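Sedano Sheet-Metal Storage Bins
Furnier Storage and Shelving — Stockroom Range

The Sedano line of open-top bins is intended for stockrooms, packing areas and back-of-store replenishment in retail, pharmacy and salon supply. Bins are sold singly or in sets of 15 and are compatible with all current Furnier shelving.

Each bin is formed from folded sheet metal and finished in gray powder coat. Edges are hemmed on all four sides. The standard model has a rated load of 60 pounds when placed on a flat shelf — the rating is reduced to 20 pounds where the bin is hung from a wall rail.

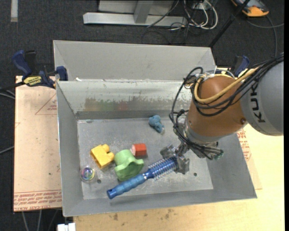
Gray sheet-metal bin with a blue round hairbrush.

Small personal care goods, boxed items and loose hardware may be stored without a liner. A ribbed mat is recommended for glass bottles and is ordered separately under the Clarnoten accessory program. Dividers are available for the standard and deep models only.

Cleaning
Wipe with a damp cloth and mild detergent. Abrasive pads and solvent cleaners will damage the coating and are not covered under warranty.

Ordering and delivery
Stock colors ship from the Fang warehouse. Orders of over 114 bins are delivered on pallets and require a loading dock or lift gate, to be confirmed at the time of order. Custom colors are accepted from January through the end of the spring order period.

Contacts
Product specifications: Hiu-tung Yeh
Institutional accounts: Till Ehlers
Returns and replacement parts: Canan Bayram

Label holders and wall rails are listed on the accessories page.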